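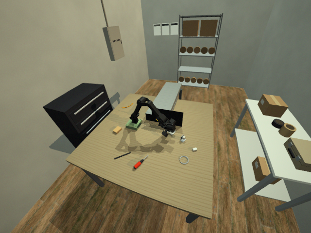
What a compressor does to a sound

Sound is air moving back and forth very quickly. A microphone turns that movement into an electrical signal, and a computer turns the signal into a long list of numbers. Big numbers are loud moments. Small numbers are quiet moments.

The difference between the quietest part and the loudest part of a recording is called its dynamic range. A person telling a story has a wide dynamic range. They whisper, then they shout. If you turn the volume up to hear the whisper, the shout hurts your ears.

A compressor is a tool that makes this difference smaller. Long ago it was a metal box full of electrical parts. Now it is often a plug-in, a small program that works inside a bigger music program.

The threshold

Every compressor has a setting called the threshold. It is a line, measured in decibels (dB for short). When the sound is below the line, the compressor leaves it alone. When the sound goes above the line, the compressor turns it down.

The ratio

The ratio says how much the sound is turned down. It is written with two numbers, such as 4:1, which you read aloud as "four to one". With this ratio, a sound that goes four decibels over the threshold comes out only one decibel over it. The other three have been taken away. At 1:1 nothing changes at all.

Attack and release

A compressor does not have to react at once. The attack time is how long it takes to turn the sound down. The release time is how long it takes to let go afterwards. Both are measured in milliseconds, and there are 1000 milliseconds in one second.

A drum hit is over very quickly. If the attack is slow, the first sharp part of the hit gets through before the compressor has done much — drummers often like this. If the attack is very fast, the hit sounds softer and rounder.

Make-up gain

After the loud parts have been turned down, the whole recording is quieter than before. Make-up gain turns everything up again by the same amount. The whisper is now easier to hear, and the shout is no louder than it was at the start.

Try it yourself

Ask a friend to read a page aloud, sometimes softly and sometimes loudly. Keep your hand on the volume control of a recording of it. Each time the voice gets loud, turn it down. Each time it gets soft, turn it back. Your ear is measuring the level and your hand is changing the gain. You will probably be late on some words. That delay is your attack time.

Comments

Amirul Pasaribu
08/12/2018
Used this with my class of 32. They understood the threshold quickly, the ratio less so. Could you add a drawing with 6 dB going in?

Suryani Mangundap
My son asks if a limiter is the same thing. I told him it is a compressor with a very high ratio. Is that right?

Barrios
Yes, more or less. Usually with a very fast attack as well.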